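Dritier Parts Reuse Project
Second progress report to the Fiore Fund
Prepared by Remo Mancuso, October 17, 2023

You asked for a report that says what has been done with the money and whether it was worth doing. I can answer the first part fully. On the second I'm less comfortable than the application was, and I wrote the application.

What we said we would do

The grant pays for sorting surplus plumbing fittings that come out of renovation jobs and closed supply stores, checking them, and passing the good ones on to repair shops and training programs in the county. The application promised three things by the end of this period: a working sorting room, a first batch of checked fittings on the shelf, and a written method that another group could pick up and use. We have the room. We have a batch, smaller than planned. The method exists as a draft that I would not hand to anyone yet.

The room

We moved into the Zornby unit in June. Rent is as budgeted and the heating is better than I expected from the viewing. We spent the furniture line on work tables, a covering for them, and secondhand shelving. The covering was Ilaria Leone's request and I argued against it as a luxury. I was wrong about that. Small parts rolled off bare table tops all through the first weeks and we lost an annoying number of handle nuts under the radiators.

What I'm not satisfied with is the intake. Fittings arrive in whatever the donor had to hand, and they get set down wherever there's space. The layout plan in the application had an intake bay, a sorting area and an outgoing shelf, each clearly separate. On paper this still exists. In practice the three run together by early afternoon and somebody has to stop and work out which box has been through checking and which has not. Twice in this period a box went through twice. 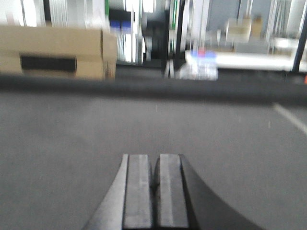 Intake is the cheapest problem we have and it has had the least attention. Donated stock comes with no list in most cases, and where there is a list it rarely matches what's inside. We have asked donors to label by size and thread. Most don't. A plain cardboard box like the tan one near the gray floor could hold half-inch brass or somebody's leftover toilet parts, and the only way to know is to open it and go through it by hand. I have stopped quoting a sorting time per box in our internal plans, as the numbers I was using had no basis. For the next period we want every box to get a tag at the door, before it goes anywhere else, with the donor, the day it came in and a blank line for the checker's initials. The tags are printed. I can't tell you they will be used.

Numbers

Received and logged: 1,487 fittings of all kinds.
Checked and passed: 300.
Repair shops now taking stock: 2.
Training programs taking stock: none so far. One is still reading our liability letter.

I'd ask you to be careful with the first figure. It looks healthy in a table, and it's the number donors like to hear. It counts everything that came through the door, including parts we will scrap, and it says nothing about use. A fitting on our shelf has saved no one any money. The second figure is the one I would judge us on, and it is well short of the target in the application.

Part of the shortfall is the late start. A larger part is that the target was set by dividing staff hours by an optimistic guess at minutes per part. The guess came from timing a single clean lot of elbows, all one size. Real donations are mixed, and valves in particular take far longer than elbows do.

Valves

Valves have turned out to be most of the work and most of the possible value. An elbow is either cracked or it isn't. A valve has a handle, a stem, a body, a seat and a seal, and any of them can be the reason it was pulled out of a wall in the first place. Our draft method has the checker turn the handle through its full travel, look into the bore from the open end, and then put the part on the pressure rig. The first two steps are quick. The rig is slow, and we have one.

There's a disagreement among us about whether the look into the bore is worth doing as a separate step. My own view is that it catches very little that the rig would not catch, and it gives people a feeling of having inspected something. Ilaria thinks it weeds out scored and dirty valves before they take up rig time. We have no records that settle it either way. Nobody wrote down which step a failed valve failed at until I asked for that halfway through September, and the entries made after that are patchy. The log sheet has been redrawn with a column for it.

The mixed-material valves are harder again. Plenty of what we receive combines a metal body with a plastic insert, and the draft method was written with all-metal parts in mind. Plastic gets brittle in ways you can't always see, and a valve that passes today may not do well after a winter in an unheated crawl space. Hikell, the supplier who lent us the rig, has offered to look over our pass limits for these. I've accepted, but a supplier of new valves may have its own opinion on how many old ones should go back into service, and I'd like a second reader.
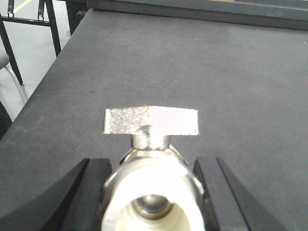
Ilaria Leone disagrees with me here and asked that it go in the report. Her position is that holding back every valve with plastic in it until we have two outside opinions will empty the shelf of the very thing the repair shops ask for. She would release small valves now, marked for accessible locations only, such as under a sink where a drip gets noticed, and keep the rest back. She also points out that the shops test what they install, and that I'm writing as though our check were the only one. The last point is fair. I still don't want our tag on a part we can't stand behind, and for the moment they stay in the room.

Money

Spending is under budget, for the dull reason that we started late and the second part-time post was filled in August. I'd rather you did not read it as thrift. The unspent wages are needed in the next period if the valve backlog is going to move at all. The table covering and shelving came in slightly over their line, and the overspend was taken from printing.

What we propose to change

The intake tag described earlier starts immediately. We would like to stop accepting unsorted lots from donors who have already sent us two bad ones, and to say so to them in writing. We would like to spend 10 hours of staff time going back over the valves already passed, checking a share of them a second time, with a different person doing it. If the second check disagrees with the first very often, the passed figure in this report will have to come down, and I'll send you the corrected one.

The public method should be pushed back to the end of the next period. I know it was one of the things the Fund was keenest on. A draft could be posted now and would look like progress, but it would tell other groups to do things we are not sure work.

One request: the application form for the next round asks for "items diverted" as the main measure. If that stays, we will report it, but please consider asking for items actually installed as well. We will have to phone the shops to find out. I have begun doing so and one of the two has answered.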